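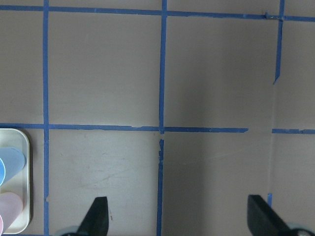 Petro Horobets says we should have drawn the grid with a marker and a metre rule and skipped the tape. Marker lines don't lift, he points out, and they add no height. Both true. He also hasn't had to re-square a sheet after the base plate was shifted.

The product under review is the Totamar blue low-tack tape, bought for the bench our arm sits on. We laid it over brown paper as a placement grid, 162 mm nominal pitch, and have run pick-and-place on it since the build was finished in November.

Adhesion to paper is good along a full strip and poor at cut ends. Crossings are the weak point: the upper strip has something to grip only on either side of the lower one, and a fingertip that comes in low will catch the edge. Torn ends fray and need trimming with a blade. We now have gaps in several lines and a few loose fragments at the middle crossing. Colour contrast against the paper is strong enough to judge cell position by eye, even in the arm's shadow.

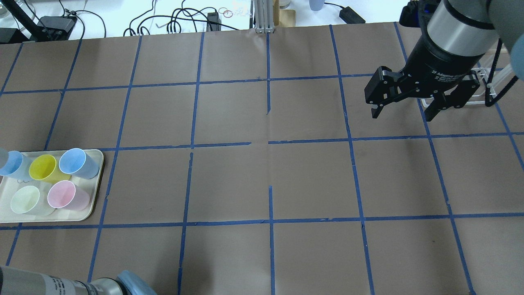 Flores Shared Workshop – Automation Group

Straightness depends on the person laying it. The tape stretches slightly if pulled off the roll under tension, then relaxes, and the line ends up wavy. Lay it slack in short lengths and press outward from the middle. For putting a tray of cups back where it was, the result is adequate. For calibration it is not, and we teach those points from the base plate.

Removal is clean from the bare bench. From the paper it takes fibres with it after 7 days or so, so plan on replacing both together. The Grorix equivalent held better at the ends but tore the paper on the first lift.

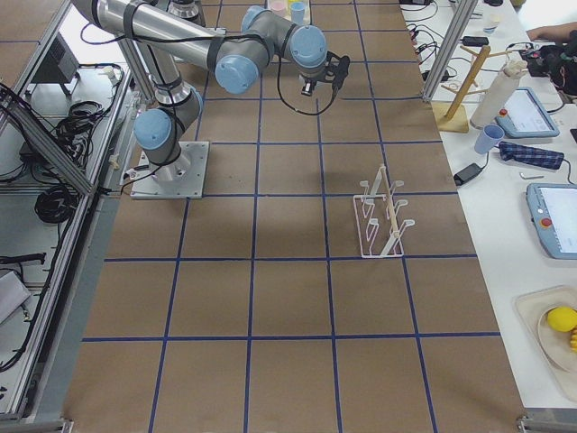 Consumables > Tape and surface coverings

Verdict: suitable for a layout that will change, at a fair price per roll. Buy two rolls for a bench this size – ours ran out with the last row still to do. If the layout is settled, Petro's marker is the better choice.

Reviewed by Amirhossein Salehi, 04/07/2022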